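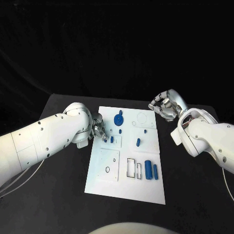 Nornumus cell, peg board, both arms powered

Walk-round after the right-hand grip fault - Lollville shop

I did this one in January, the morning after the right hand let go of a peg in mid-move and the stop was slow to kick in. My comments are under each item, so scroll if you only want the results.

1. Wrist openings and wiring
Checked with power off. Nothing pinched that I could find, but I want proper covers on order. I'm marking this one OPEN.

2. Cables on the table
Fine at rest. Run both arms through full reach at low speed and watch for snagging - I did it twice and I'm happy. PASS.

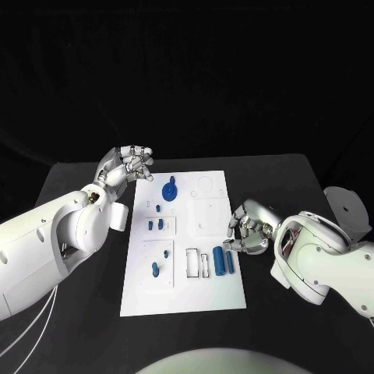 Babić wrote back that slow speed proves very little, and that the snag test ought to be repeated at working speed with the guard shut. Fair enough! I've changed item 2 to RETEST.

3. Finger grip
We got more than 200 clean picks before one slipped, and the log shows grip force sagging just ahead of the drop. I'd look at the finger drive first. FAIL, don't run it unattended.
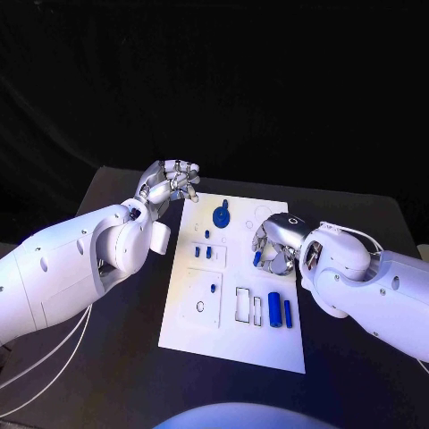
4. Stop button and recovery
Press it with a peg in the hand, then with the hand open. The arm has to hold where it is (no sagging, no drifting home by itself). Mine passed 40 presses, and then I got bored and went for coffee. PASS.

5. Service interval
The sheet from Brernano says 2,000 cycles between finger checks. I'd like 500 until we know what's going on.
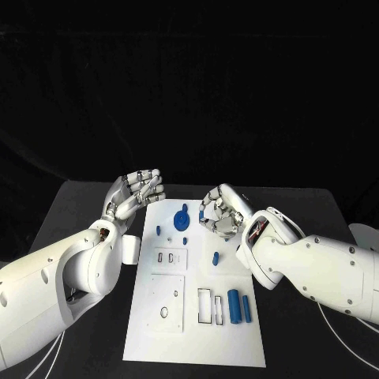
Going down to 500 is fine, Babić replied, as long as the counter gets reset after every check, which didn't happen last time. I've added a box for it on the sign-off sheet.

Still open: items 1, 2 and 3.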